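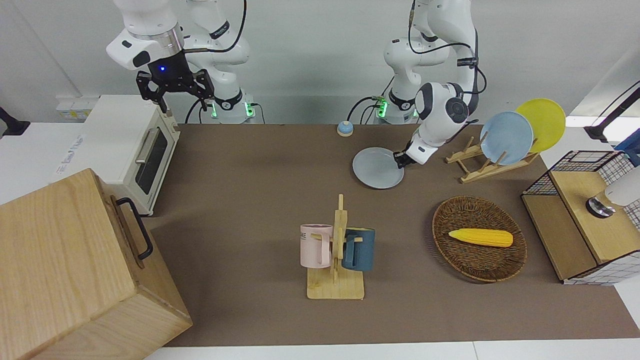

Zwischenbericht an die Förderstelle
Projekt Werkden, Übungsküche
Stand: 2. Oktober 2025

Seit dem letzten Bericht ist richtig viel passiert, und wir freuen uns sehr, davon erzählen zu können! Die Übungsküche wird inzwischen regelmäßig genutzt. 22 Personen haben sich angemeldet, 17 davon kommen jede Woche (im Februar waren es noch acht).

Ausstattung: Der Minibackofen hat seinen Platz auf dem Tisch bekommen, der Holzschrank steht gleich daneben. Beim Geschirr haben wir uns für unterschiedliche Farben entschieden, und das war eine sehr gute Wahl. Wer den Tisch deckt oder abräumt, findet die Teile viel schneller wieder, und Absprachen wie »erst der gelbe Teller, dann der blaue« klappen auf Anhieb.

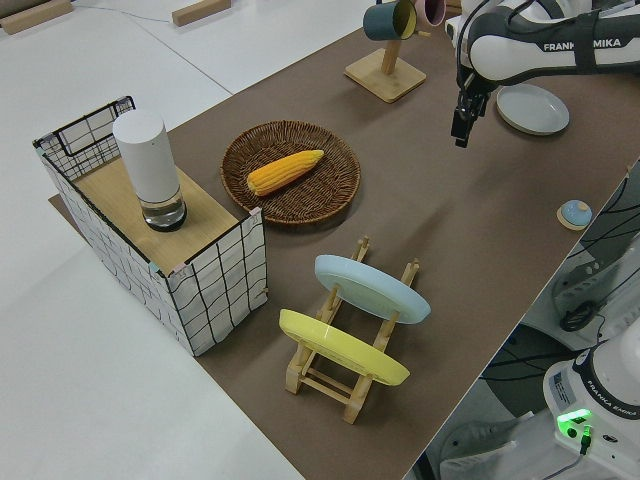 Besonders beliebt ist der Tassenbaum aus Holz. Auch das Abtropfgestell aus Bambus hat sich bewährt, die Teller lassen sich einzeln einstecken und wieder herausnehmen. Im geflochtenen Tablett liegt meistens etwas zum Sortieren, zuletzt Mais. Die Stoffbox mit dem Gittermuster dient als Ablage und spart uns ein weiteres Regal.

Kosten: Für Geschirr und Kleinteile von Sosness wurden 265 Euro ausgegeben, der Beleg liegt bei. Die Rechnung von Grestex steht noch aus.

Nächste Schritte: Wir möchten eine zweite Gruppe am Nachmittag öffnen und dafür weitere Tassen und einen zweiten Tassenbaum anschaffen. Das Angebot von Luo dazu reichen wir nach, sobald es vorliegt.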